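gripper pair – kitchen counter setup, notes

Kept by Kenna Kerr, last edit 1 December 2022. Covers the hand-held pair only, not the Ulari arm.

Before a run
- both units on charge overnight, chargers off the floor
- finger pads: wipe, press back on, check the edges for lift. Change at 400 grasps
- pivot screws: snug, not tight. Theophilus overtightened one in February and the jaw stuck half open
- cables to the back of the counter if theres room
- open and close each jaw 5 times, log the zero

Dish set: bowls, plates, dark pot. Cloth down first. 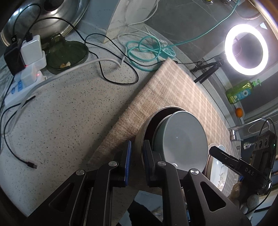

Jaws at the dishes, plaid cloth on the counter.

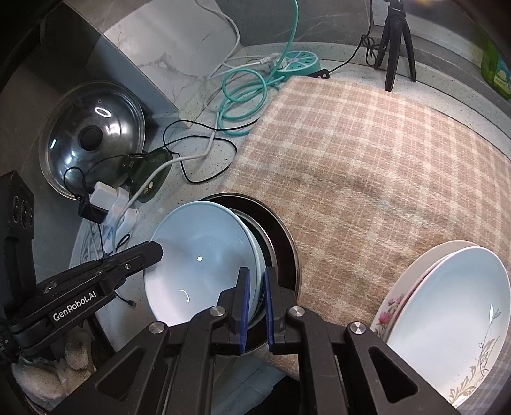
How do I know a finger pad needs changing early?
Push it sideways with your thumb. If it slides or an edge lifts, swap it and redo the zero.

After
- pads off if they got soapy, dry flat
- copy logs to the Pindier share, folder 374
- note any dropped plate w/ the run number, last one used is 1653

Spare pads are in Senga's drawer. Screws too – ask Keir for the small driver, dont use the big one, it strips teh heads.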